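## Linker Arm bleibt beim Absenken stehen, Fehler 2111

### klemmleiste

Hallo zusammen,

wir betreiben in Iltport eine Sortierzelle mit zwei Armen, Steuerung von Berrada, Ablaufsoftware Steltari. Aufgabe: Kleinteile vom Tisch nehmen und in die Schubladen eines kleinen Schranks legen. Das lief seit Januar ohne nennenswerte Probleme.

Seit dem letzten Umbau hält der linke Arm beim Absenken immer wieder an, Meldung 2111 (Kommunikation Handgelenk unterbrochen). Der rechte Arm fährt zu diesem Zeitpunkt weiter. Nach Quittieren läuft alles wieder, manchmal eine Stunde, manchmal nur ein paar Zyklen. Beim letzten Mal war der Greifer halb in einer Schublade, und der rechte Arm ist dagegengefahren. Schaden: eine verzogene Schublade, sonst nichts.

Kennt das jemand?

### Achse_vier

2111 hatten wir auch. Kabelbruch in der Leitung zum Handgelenk, kurz hinter der Zugentlastung. Von außen war nichts zu sehen. Leitung tauschen, fertig.

### nullpunkt80

Würde ich nicht sofort tauschen. Bei uns kam die Meldung von einer zu kurzen Überwachungszeit in Steltari. Nach dem Update stand der Wert auf 47 ms, vorher waren es 80 ms. Zurückgestellt, seitdem Ruhe.

### Achse_vier

Damit blendet man den Fehler nur aus. Wenn die Verbindung wirklich kurz wegbricht, reagiert der Arm dann eben später. An einer Zelle, in der zwei Arme über demselben Tisch arbeiten, halte ich das für falsch.

### nullpunkt80

Ich habe nicht geschrieben, dass er den Wert blind hochsetzen soll. Er soll nachsehen, ob er sich geändert hat. Das dauert zwei Minuten, ein Leitungstausch einen halben Tag.

### Schmierplan

Unabhängig von der Ursache: Warum fährt der rechte Arm weiter, wenn der linke auf Störung geht? Das gehört zuerst behoben. Bei uns in Enwood sind beide Arme so verknüpft, dass jede Störung beide anhält. Bis das bei euch so eingerichtet und geprüft ist, würde ich die Zelle nicht im Automatikbetrieb laufen lassen.

### klemmleiste

Danke euch. Automatik ist seit heute Mittag gesperrt, wir fahren nur noch von Hand mit reduzierter Geschwindigkeit. Der Wert in Steltari steht bei uns auf 80, daran hat sich nichts geändert.

Zum Kabel: Die schwarze Leitung am linken Arm hängt seitlich herunter und geht über die hintere Tischkante. Tisch mit Schrank und Teilen, an beiden Handgelenken leuchtet es grün: 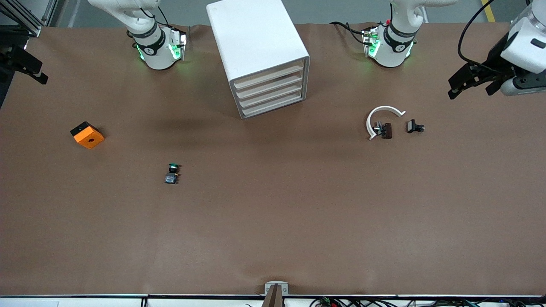 ### Achse_vier

Die Leitung über die Kante wäre mein erster Verdacht. Wenn sie bei jedem Absenken dort scheuert, kann eine Ader schon beschädigt sein. Spannungsfrei schalten, durchmessen und dabei die Leitung langsam biegen. Danach anders verlegen, mit mehr Reserve.

### nullpunkt80

Gut, wenn die 80 noch drinsteht, bin ich auch bei der Leitung. Die Stecker am Handgelenk würde ich trotzdem mitprüfen. Grün heißt bei so einem Aussetzer nicht viel, nach dem Quittieren ist die Anzeige bei uns auch sofort wieder grün gewesen.

### klemmleiste

Messen wir morgen. Die gemeinsame Abschaltung kommt vorher rein, ich melde mich mit dem Ergebnis.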